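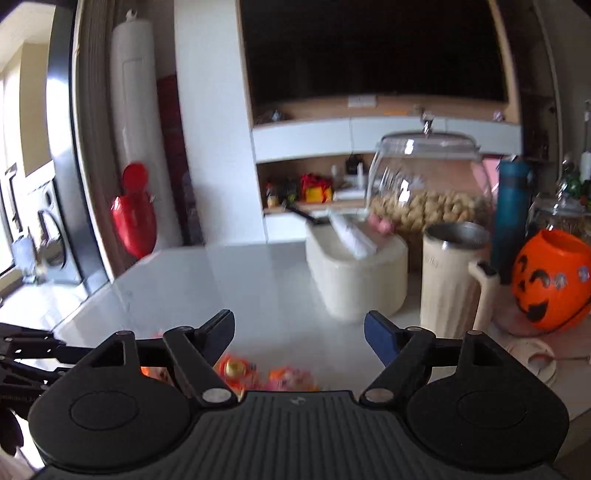
## 4. Setting up the shore station for a stranding call

You've got your Zandcombe kit unpacked and the radio charged, so now comes the good part! Section 4 gets you from the parking area to a working station beside a live stranded animal. Dolphins, porpoises and small whales all use the same layout.

> **Caution:** Never push or drag an animal back into the surf before the Ellmont duty vet has looked at it. Keep clear of the tail at all times.

### 4.1 Mark the working area

1. Call the duty desk and give your beach marker number, the state of the tide and the animal's rough length.
2. Walk the Vogler line out in a ring around the animal. The full reel is 200 feet, plenty for anything you're likely to meet.
3. Push in the flag stakes on the land side first, then work toward the water.
4. Leave a gap on the side facing the dunes for the stretcher team.
5. Ask onlookers to move behind the line and put their dogs on a leash. Most people are wonderful about it, and quite a few will offer to carry water – say yes!

### 4.2 Put up the shade

1. Open the Cudumen canopy upwind of the animal and walk it over with one person on each leg.
2. Fill the leg bags with wet sand. Dry sand runs out through the seams.
3. Lower the canopy one notch if the wind picks up.

### 4.3 Keep the skin wet

1. Soak the cotton sheets in seawater and lay them over the back and sides.
2. **Keep the blowhole completely clear.** No sheet, no water, no sand.
3. Fold the sheets around the dorsal fin, and leave the eyes uncovered.
4. Pour gently from the low buckets and start again at the head end when you reach the tail.
5. Count the breaths over a full minute and write the number on the log sheet every five minutes.

*Note:* The pump hose is 41 feet long. At low tide it won't reach the water at many of our beaches, so set up a bucket chain early.

### 4.4 Stretcher check

The large stretcher is rated for 285 pounds. Above that, wait for the pontoon set. Rainer Dreßler keeps the pontoons inflated to test pressure all through February, and he loves being asked about them, so radio him directly on channel 2.

- Check both poles are locked.
- Look over the stitching at the fin holes.
- Rinse the sand off before rolling it up again.

Handing over to the vet is covered in Section 5.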